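Equipment Review: The Katayama Two-Arm Recording Station

Reviewed for the Fletton equipment library by Inès Joly

The Katayama station is sold to teaching laboratories and small research groups that wish to gather their own examples for a learning system. It consists of two arms, a gripper on each, a camera at the head, a small camera at each wrist, and a recording program named Tulisum. Fletton had the station on loan through September. This review considers its fitness for one purpose: the collection of clean, well-labelled examples of two-handed work with soft and awkward objects.

Our chosen task was the handling of a tool roll. Rigid blocks are the usual choice for a first trial, and the station copes with them without difficulty. Cloth is harder. It folds where it is touched, and no two attempts begin in quite the same state. 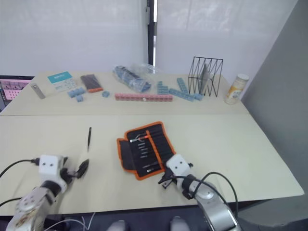

Setting up took a single morning. The arms are fixed at the near side of the table and reach most of it, although the far corners should be regarded as storage. We advise buyers to settle the table layout before the first recording and to keep a written note of it. In our sessions the roll lay open on the near section, with its orange trim giving a clear border against the pale top, while the pink and light blue blocks stayed on the far section. A strong contrast of this kind is helpful when examples are checked by eye at the end of the day. Cable routing deserves equal care, and the manual gives it only half a page.

Control of the arms is by a pair of hand-held leaders. Operators in our group reached a steady pace within two sessions, and after a week most could open the roll, take hold of a tool and return it without stopping. The grippers close smoothly. Force is reported only as a coarse value, and an operator who wants to know how firmly a strap is being held must judge it from the wrist view.
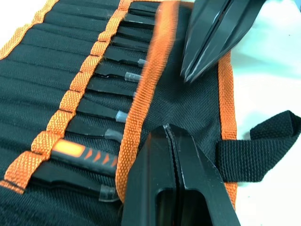

The wrist cameras are the strongest part of the station. They give a close view of webbing, stitching and tool handles that the head camera cannot offer, and a system trained without them would have very little to go on when choosing where to grasp. Their weakness is motion. Quick movements smear the nearest part of the picture, and we found it necessary to ask operators to slow down in the last few centimetres. Exposure can be fixed by hand - a setting we recommend, as the automatic mode drifts whenever a large dark surface comes close.

Over the loan period we recorded about 2,000 attempts, of which 578 were kept for training. The proportion may appear low. We rejected any attempt in which the operator hesitated for long, changed plan halfway or ended with the roll in a state that did not match the label. A further 143 attempts were set aside as examples of recovery, where a first grasp was lost and a second succeeded. Tulisum allows such attempts to be marked separately, and this is a feature we had not seen in the Proltumon station reviewed last year. 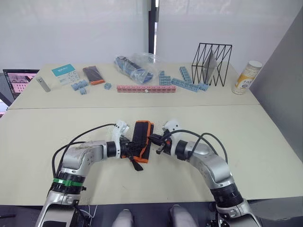

Replying to a draft of this review, Tomasz wrote that the count of kept attempts says more about the labelling rules than about the equipment, and that a group with looser rules might keep twice as many from the same arms. He also asked that the delay between the head and wrist recordings be reported. The point on labelling is accepted. As to the delay, the recordings stayed in step during short attempts and drifted slightly in longer ones; restarting the program between batches corrected this.

Labelling itself is plain and quick. Each attempt receives a task name, a result and a free note, and the notes can be searched. There is no means of splitting one long attempt into stages after the fact, so a task such as unrolling, removing and replacing must be divided beforehand. We lost most of a Wednesday to this before the fault in our own planning was recognised.

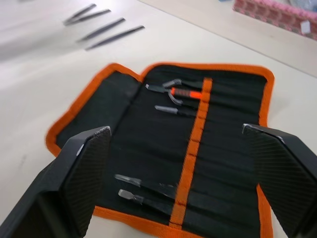 Thin metal tools remain difficult to pick up from a flat table. The finger tips are broad, and operators often had to approach at a shallow angle and try again. Narrower tips are listed as an extra and should be ordered with the station by any group working with small parts.

Support from Katayama was courteous, with written answers usually received the next working day. Spare finger pads were supplied without charge.

The station is recommended for groups with a trained operator and a settled task list. It is not recommended for open-access use. Overall mark: 7 out of ten. Loan requests should be made to the equipment library desk, stating the task, the expected number of sessions and whether the narrow tips are required.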